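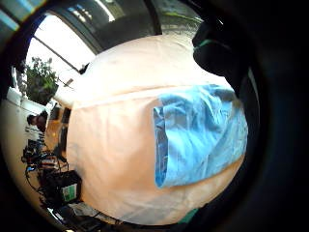 ¿Quién decide que una tarea con tela está bien hecha? De momento, quien la graba, y casi siempre después de haberla grabado.

Esa es mi objeción a la guía de buenas prácticas que Dritanent hizo circular en enero entre los talleres que enseñan a los robots a manejar ropa. Son 120 páginas. Dedica capítulos enteros a la fuerza de cierre, a la calibración de las pinzas de mano y al rango de luz admisible, y despacha en 2 párrafos lo que debería ir primero: qué cuenta como un paño colocado. ¿Sin arrugas? ¿Con qué tolerancia? El texto dice «estado final aceptable» y pasa a otra cosa.

Un paño azul sobre una superficie de tela blanca parece un caso de manual. No lo es. La tela se abomba, hace pliegues, cambia de tono según le llegue la claridad de una ventana, y dos revisores pueden discutir media mañana sobre el mismo borde.
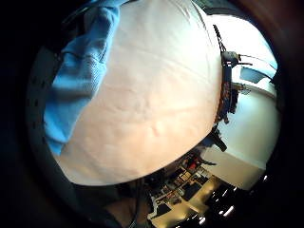

Leandro Paredes me contestó por carta que pedir tolerancias en milímetros para un textil es no haber doblado nunca una toalla, y que una norma demasiado fina acabaría descartando el trabajo bueno junto con el malo. Le concedo la primera mitad. La segunda no, porque hoy tampoco sabemos qué se descarta: el anexo de Prandwood, que se presenta como referencia, recoge unas 910 demostraciones validadas y no dice cuántas se rechazaron ni con qué criterio.

Tampoco me tranquiliza el apartado sobre el entorno. Recomienda un puesto «representativo de un uso real» – fórmula cómoda, que lo mismo ampara una mesa despejada que otra llena de cables – y deja que cada taller se ponga su propia nota.

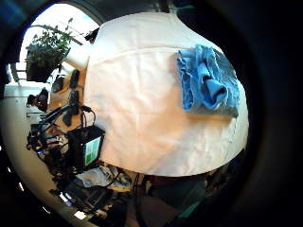 Carretero, por ejemplo, se ha declarado conforme sin auditoría externa, y la guía se lo permite. Aatos Mustonen propuso que otro equipo repitiera una parte de cada serie, a ciegas, con el criterio escrito de antemano. La propuesta figura en las actas de Flonddale como «pendiente de estudio». Hasta que salga de ahí, el sello de conformidad seguirá certificando que alguien rellenó un formulario.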